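Home | Posts | About | Contact

Open day at Mansour, the towel table

15 Sep 2022

Quick one before I lose the notes. Went over to Wekamthorpe for the Mansour open day, got there late because the Burnosdale bus didn't turn up and the next one took the scenic route. Missed the welcome talk. Got a lanyard with someone else's name on it and a biscuit.

Most of the crowd was by the big arm in the first room, the one that stacks crates. Fine. Loud. I've seen crates stacked before. Two laps of that and I wandered through to the office side, where the folding people had their table, and that was me for the rest of the afternoon.

So the folding. They aren't programming it move by move. People do the job themselves with grippers held in the hand, over and over, and the recordings go off to train the arm. Telmo Manzano was running the table and said they want 300 good folds of each item before they bother training anything. 300! Of one towel! I asked if he still folds his own at home and he said he puts them on a chair.

Cloth is the nasty one apparently. A crate is a crate wherever you put it down, but a towel is a differnt shape every time you let go. And the edge is the whole game - get hold of one layer at the edge and you're most of the way, get it wrong and you've got a fistful of middle.
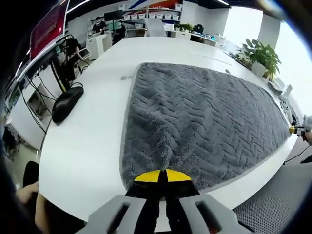
Telmo said the slow folders make the best teachers, and that he'd take 12 careful goes from a beginner over a whole morning of somebody showing off. The fast ones skip the bit where you settle the grip, so the arm never learns to do it either.

I had 3 tries. First one terrible. You squeeze and wait for your fingers to tell you something and they don't, you're going by eye the whole time. Second one I got a corner over but it went skewed. Third was an actual fold, a bit of a lump on one side, got a nod. Arms ached after, which is embarassing for a towel.

Asked when the arm itself gets a go and the answer was November, maybe, at the Cernard building where there's more floor. Will try to get to that. Want to see what it does with a fitted sheet, and Telmo pulled a face when I said so.

Didn't get to the welding demo, queue out the door. If anybody went, tell me what it was like. Parking is free round the back by the way, not that it helped me. Sandwiches were gone by 2.

Right, bus.

Print this post | E-mail this post

Recent posts
The crate stacker at Burnosdale, second visit
Lawn robot versus my lawn
Notes from a very small maker fair
Why I gave up on the window cleaner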